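Ticket: Meeting room 2 booking panel shows the room as occupied when it isn't
Raised by: Rochelle Baxter
Assigned to: Tipene Ashby
Site: Tonley, level 1
Priority: Low (changed to Medium, changed back to Low, changed to Medium)
Status: Closed, with reservations

Original request (Rochelle Baxter)

The Isuvo panel outside meeting room 2 has gone red and stayed red. It says the room is booked by "Sheehan handover" until 6 pm. There is no Sheehan handover. The Sheehan job finished in July and the people on it have moved to other floors or other employers. Meanwhile the accounts team is holding its catch-up in the stairwell, out of respect for the panel.

Could someone please make it green.

Tipene Ashby, 9.20 am

Had a look at the calendar. Room 2 is free all day according to the server. The panel disagrees. Restarted the panel from the admin page and it came back up red, with the same booking, looking refreshed.

Rochelle, in the meantime you can just go in. The panel doesn't control the door.

Rochelle Baxter, 9.34 am

I know that and you know that. I've told accounts and they'd like it in writing.

Tipene Ashby, 9.41 am

Accounts may enter meeting room 2.

Tipene Ashby, 10.15 am

Notes so far, for whoever inherits this.

The panel gets its bookings from the Bandlow sync service, which asks the mail server for the calendar every 10 minutes. Sync log for room 2 is clean: request, response, zero bookings, thank you very much. Sync log for rooms 1 and 3 is the same, and those panels behave. So the right answer is arriving at the building and going missing somewhere in the last few metres of corridor.

Tried clearing the panel's local cache. The button says "Cache cleared" as soon as you touch it, which I found suspiciously quick. Still red.

Tried removing the room from the panel and adding it back. It now says "Sheehan handover" in a slightly different font.

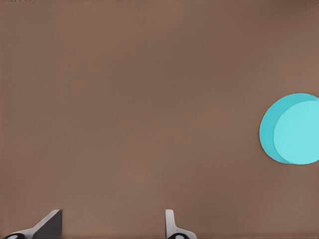
Also checked the time on the panel, as a wrong clock has caused most of the odd behaviour I've seen from these units. Clock is right. Time zone is right. Daylight saving is on. I was a bit disappointed.

Higinio Villaseñor, 11.02 am

Jumping in from the network side. The panel in question is on the old wireless profile. Rooms 1 and 3 were moved to the new one during the upgrade and room 2 was missed, on account of being occupied at the time. I'll let you guess by whom.

The old profile still lets it reach the admin page, which explains why your restarts work. It can't reach the Bandlow service at all. When it can't reach the service it shows the last thing it knew, and it will go on doing that until the sun burns out.

Tipene Ashby, 11.10 am

That doesn't explain the end time. If it's showing an old booking, the booking should have ended months ago.

Higinio Villaseñor, 11.26 am

It was a recurring booking. Daily, 8 am to 6 pm, with 900 occurrences. Somebody on the Sheehan job really did not want to lose that room.

Deleted from the calendar when the job wrapped up, but the panel never heard about it.

Rochelle Baxter, 11.31 am

Every day? So it'll be red tomorrow as well?

Higinio Villaseñor, 11.33 am

For a couple of years, yes, if we leave it alone.

Tipene Ashby, 1.05 pm

Moved the panel to the new wireless profile. It wanted the 40-character key typed in on the on-screen keyboard, which has no Show Password option and puts the hyphen on a third page. Got it on attempt 6. It connected, fetched the calendar and went green at 1.02 pm.

Marking as resolved.

Rochelle Baxter, 1.48 pm

Reopening, sorry. It's green, but now it's green with people in it. Coralie Tomoana booked room 2 for 1.30 and was walked in on twice.

Tipene Ashby, 2.20 pm

Coralie's booking was made on the panel itself this morning, while it was still on the old profile. The panel accepted it, told her it was confirmed, and kept it to itself. When it finally reached the service it threw out everything local, her booking included.

Coralie, I've put it back in by hand until 3 pm. Please book from your own calendar for now.

Coralie Tomoana, 2.24 pm

I'd like it noted that the panel offered me a slot straight after telling me the room was full until six. I thought it was being kind.

Tipene Ashby, 3.15 pm

Noted. Turned off bookings from the panel on all three rooms until we've had an answer from Isuvo support about why it confirms things it hasn't sent. Support has replied to ask whether we've tried restarting it.

Checked room 2 over three sync cycles. Booked, freed and extended a test meeting each time and the panel followed along. Sent Jolene Ormsby the list of other units still on the old profile. It has one entry, the panel outside the first aid room, which has been green the entire time and may simply be an optimist.

Jolene Ormsby, 3.40 pm

Got it, will move that one tomorrow before 9. Happy for this to be closed. Tipene, can you rename your test meeting first? It's called "Sheehan handover 2" and I've had a phone call.

Tipene Ashby, 3.44 pm

Renamed. Closing.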